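Closing a Straight Incision with Interrupted Stitches: Spacing and Knot Security
Project report, Sanham College
Ekua Ankrah
Nov 22, 2021

1. Aim

The project looked at how evenly a row of interrupted stitches can be placed along a straight incision, and whether uneven spacing has any effect on how well the edges meet. A second aim was to record how many knots stayed tight when the specimen was flexed.

An interrupted stitch is a single loop of thread, tied and cut before the next one is started. It takes longer than a running stitch, but if one knot fails the others still hold. I chose it because each stitch can be measured and judged separately.

2. Materials

Three tissue specimens were ordered from Jendik and kept in the fridge until needed. The thread was black braided suture from Ititz, supplied with a curved needle attached. Black was easier to see against pale tissue than the violet thread I tried in October. I also used a steel ruler, a fine marker and a lamp. The lamp caused some trouble, described in section 5.

3. Method

Each specimen was laid flat and a straight incision was made along a marked line. Stitches were then placed from one end to the other with a target spacing of five millimetres. The needle went in on one side of the cut, passed under it and came out on the other side at the same distance from the edge. The thread was drawn through to leave a short tail, and the knot was tied with three throws. Both ends were then cut short.

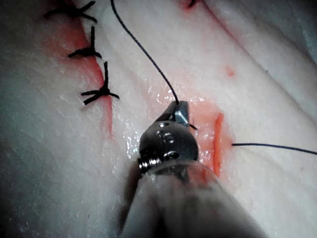 Knots were meant to be set to one side of the cut, though not all ended up clear of it. A knot sitting on the line pushes the edges down and makes it hard to see whether they are touching. After each knot the tails were checked for length. Very short tails can slip back through the last throw, and very long ones get caught in the next stitch.

The tissue edge has to be held while the needle goes in. Gripping hard leaves a crushed strip that tears when the thread is tightened. On the first specimen I lost two stitches this way and had to go further back from the edge to replace them.

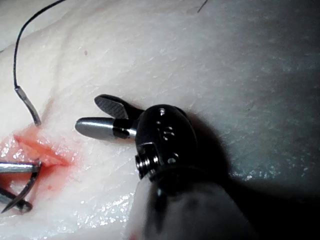 For the later specimens the edge was lifted only slightly and released as soon as the needle point could be seen on the far side. This made the bites more even in depth.

When all the stitches were in, the spacing was measured from the centre of one stitch to the centre of the next. The specimen was then bent along its length and the knots were checked again.

4. Results

In total 31 stitches were completed and kept in the results. The spacing was least regular on the first specimen, where the replaced stitches left wide gaps. The edges stood apart slightly in those gaps when the tissue was bent. Elsewhere they stayed together.

Most knots held. The ones that loosened had been tied with the throws all going the same way, which makes a granny knot. Alternating the direction cured this. 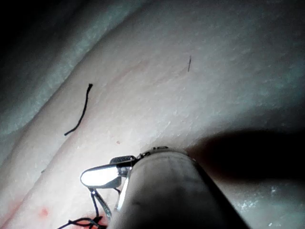 Figure 3. Knotted black thread at close range.

Some stitches were too tight. The tissue puckered under them and the edges rolled inwards. I had not planned to record tension, so I can only say that it was seen on every specimen and was worst near the ends of the row.

5. Problems

Handling the thread took more time than the stitching. A long thread falls in loops across the surface and has to be cleared before the next pass.
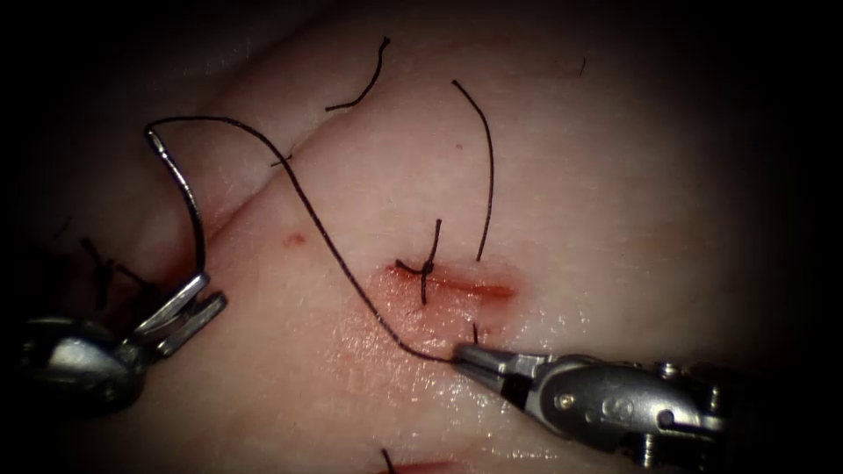 Cutting the thread to a shorter working length helped, although it meant starting a new one more often. The bend where the thread joins the needle also needs care, as pulling sharply there frayed the braid on one length and it had to be thrown away.

Glare from the lamp hid the marker line in places. Moving it lower reduced the shine but put part of the work in shadow.

6. Further work

Tension should be scored for each stitch at the time of tying. I would also like to repeat the last specimen with the Xie monofilament thread, which is smoother than the braid and probably needs an extra throw to hold.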